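A fault code is not an answer

On Tuesday one of our two dismantling robots stopped with its gripper inside a computer. The screen said "force limit, axis 5." Jabari Obura pressed reset, the arm moved again, and it pulled a cable until the connector broke away from the board. The report called this an operator error. I do not agree.

The supplier, Derkach, tells us the arm has done 3000 cycles without a serious fault. Maybe so. But in our log the same code appears again and again, and each time the cure was the same button. A machine that says only "limit" teaches people to press reset.

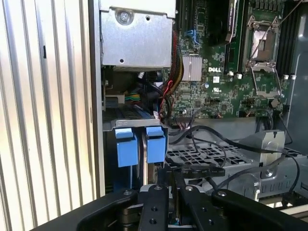

My opinion is that reset should be impossible until a person has looked inside the case. It costs us a minute. In a chassis like this one, thin black cables go in wide loops over the drive tray, and a finger can catch such a loop easily — the force sensor feels it, but does not know what it feels. Yasuo Sugiyama wants softer limits. I fear we would only get more stops, and more resets.

Let us first change the button.

Comments (3)

Finik: We have the same arm in Prato. Same code, same button.

travura_tech: A minute per stop is a lot when you have 1000 units waiting.

Finik: So is a broken board.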